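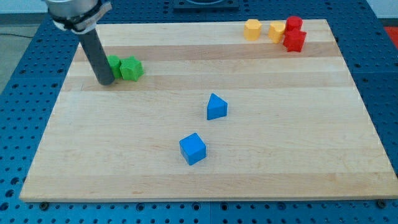 **Ishbel Kerr**
*Blog owner and hobby card player*
21/12/2024

Last February I promised to write about how I keep my poker money separate from my normal money, and then I did not do it. A reader reminded me this week, so I will try now.

I play small online tournaments in the evening, mostly on Kinnear, and sometimes on Zevstead when their schedule is better for me. I am not a professional and I do not want to become one. My stakes are low, but in my first year I had no idea if I was winning or losing. I paid with the same card that I use for food, and I remembered the good nights much better than the bad ones.

The first thing I changed was the account. I opened a second one at Custance, with no overdraft, and every month I move a fixed sum there. If it is gone before the month ends, I stop playing until the next transfer. This happened to me 4 times, and each time I was in a bad mood for a few days – then I read a book or called my sister.

The second thing was a spreadsheet. I write down the buy-in, the prize, and how long I was sitting there. In my last full count I had 219 tournaments, and in 174 of them I won nothing at all. When I saw this number I was shocked, but a friend with more experience told me it is quite usual in tournaments, where only a small part of the field gets paid. For me it was useful to see it in black and white. Now when I lose six or seven in a row, I do not think that somebody is cheating me.

I also have a rule that one buy-in cannot be more than three percent of what is in the account. Some people use a stricter rule, and I believe they are right if they play very big fields. With three percent I am comfortable. I broke the rule one time, for a special holiday event, and I played so scared that I folded hands which I should never fold. I finished before the first break.

A few readers asked about withdrawals. I take money out when the balance is double what I started the year with, and I take the whole half. Kinnear asked me for documents at the first withdrawal and I had to send a copy of an electricity bill two times, so please prepare this early if you are new there.

The table games are a different story. On Ukwood I tried blackjack with the same spreadsheet, and the column only went down, slowly, as the mathematics says it must. I closed that account in the spring and I do not miss it.

If there is interest I can share the empty spreadsheet. It has some column names in my own language that I must translate first, and the formula for hourly result still gives an error when the prize cell is blank.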